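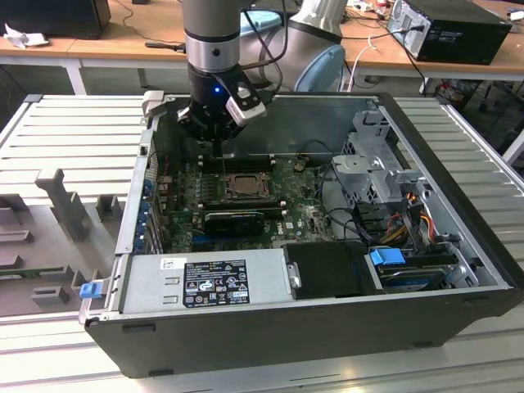

Tshepo Gumede wrote in after last year's open day to ask whether the robot could come and do his office, and that is still the question we get most. It can't. The rest are answered below.

## Visiting the Pergate disassembly demo

**When does it run?**
The doors open at 10 a.m. and the arm starts when it's ready, usually before the coffee is. There are 4 demonstrations over the day, each lasting about 19 minutes.

**Where do I go?**
Room 201 in the Horrocks building. The signs for Talwood Hall are older than the current Talwood Hall. Ignore them.

**What does the robot do?**
It takes desktop computers apart for recycling. The side panel is off before you arrive, so you can look straight down at the motherboard, the graphics card and the power supply while the arm works over them. If you came for explosions, the chemistry department is across the parking lot.

**Is it faster than a person?**
No. Nandi Oosthuizen beat it last spring with one screwdriver and a sandwich in her other hand. She has agreed to a rematch.

**Can I bring my old computer?**
Yes, up to 2 per household, desktops only. Take out anything you love first. We don't recover photos, tax returns or the novel.

**Can I drive the arm?**
No. There is a stop button, and that isn't for you either.

**Are kids welcome?**
Very. They ask better questions than the sponsors do. Please keep them behind the yellow tape.

**What's Ganduto?**
The planning software. We didn't pick the name.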